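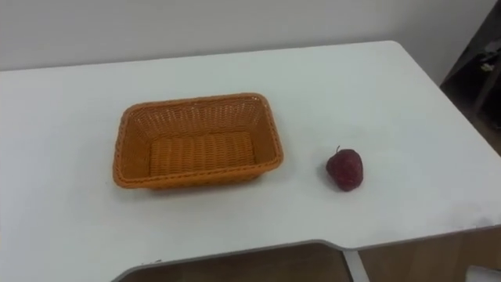
九月的草莓，本来不该抱什么指望的，可是周日一早我还是去了Fumcombe。Gorura食材铺在那边新开了一间小小的分享厨房，头一天开门，办的是“带一篮水果来换一篮水果”的活动。消息是前几天在群里看到的，我当时就回了一句“算我一个”，然后才想起来自己家里除了两个皱巴巴的柠檬什么都没有。

好在规矩挺宽松。没有水果的，带果酱、带糕点、带一把自家阳台上剪的薄荷都行。我翻了半天柜子，翻出一瓶夏天熬的杏子酱，标签都没贴，就这么揣着出门了。

上午开门的时候门口已经排了一小段队。分享厨房在铺子后面，要从放米面的货架旁边穿过去，第一次来的人多半会走错，走到洗手间那边去（我就走错了）。屋子不大，收拾得很清爽，还能闻到一点新刷墙的味道。桌子是从Noden二手家具行搬来的，听说搬的时候卡在楼梯转角，前后折腾了一个下午，最后把门卸了才进来。

主持活动的是Chanida Onsri，在Gorura管进货，说话很快，笑起来整间屋子都听得见。她先讲了十来分钟怎么挑草莓：看蒂，叶子要绿、要翘着，蔫了贴在果子上的就别要；看肩膀，靠近蒂的那一圈发白，多半摘早了；再闻，凑近了没有香味的，颜色再深也别太指望。她还说颜色很深、偏暗红的草莓不一定是坏了，有些品种熟透了就这样，但是这种放不住，买回去当天就得吃。我旁边一位阿姨听得特别认真，掏出手机一条一条记，记完又问能不能冷冻。可以！洗净擦干，去蒂，先摊开冻硬了再装袋，不然会结成一大坨，要用的时候只能拿刀砍。

接着讲的是篮子，这部分我原来没想到会有意思。Chanida讲，软的水果最怕压和闷，所以她喜欢用浅一点、带孔的编织篮，底下垫一层厨房纸，果子只铺一层，别往上摞。篮子用完了拿温水和软刷子刷缝，倒扣着晾透再收。缝里留了果汁最麻烦，几天就长霉，下回放什么都沾味。有人问藤编的好还是塑料编的好，她说塑料的好洗，藤的好看，看你懒不懒。我属于懒的那一类，当场就决定回家换塑料的。

然后就开始换了！场面比我想的热闹得多。报名的有27家，限量24份的草莓不到中午就换完了，那是Kahraman农场一早送来的，四季品种，九月还能收一茬。个头不大，香是真香。换法也简单，先到先挑，挑完在本子上写一笔拿走了什么、留下了什么，谁也不去算值不值。我的杏子酱刚放下就被一个小朋友抱走了，他妈妈在后面追着问里面有没有放酒。没有没有，就杏子和糖，还有一点柠檬。

我换到的是一小盒草莓和一袋青枣。草莓在回家的公交车上就少了一半，青枣倒是完整地到家了。同去的朋友比较有出息，换了一大包无花果，说要烤塔，晚上给我发来的照片嘛，塔皮边上有点黑，不过她坚持说那叫焦香。

现场也有几个小问题，顺便提一下，下次去的人可以有个准备。屋里水槽只有一个，洗果子要等，最好在家先洗好，不过草莓别提前洗，带水捂着容易坏。包装袋现场不提供，空手来的人最后是用围巾兜着走的。还有就是附近停车实在难，我看到有人绕了好几圈，进门的时候草莓已经没有了，脸色不太好看，后来分到两个梨，又高兴了。

Chanida说，这个活动打算每个月办一次，都放在周日上午，下个月的主题是苹果和梨，可能还会加一节削皮不断的小比赛，奖品待定。分享厨房平时也对街坊开放，想用烤箱的可以提前到柜台登记，3小时起，用完自己擦台面。铺子里那面墙目前还空着，他们想收一些手写的家常食谱贴上去，咸的甜的都要，字丑没关系，写清楚用量就行。首批打算收80张，活动当天交了多少我没问，反正我那张杏子酱的还在冰箱门上压着，下次一起带过去。

另外，有人在洗手台旁边落了一把小水果刀，带刀套的，已经交到柜台了，丢了的朋友记得去领。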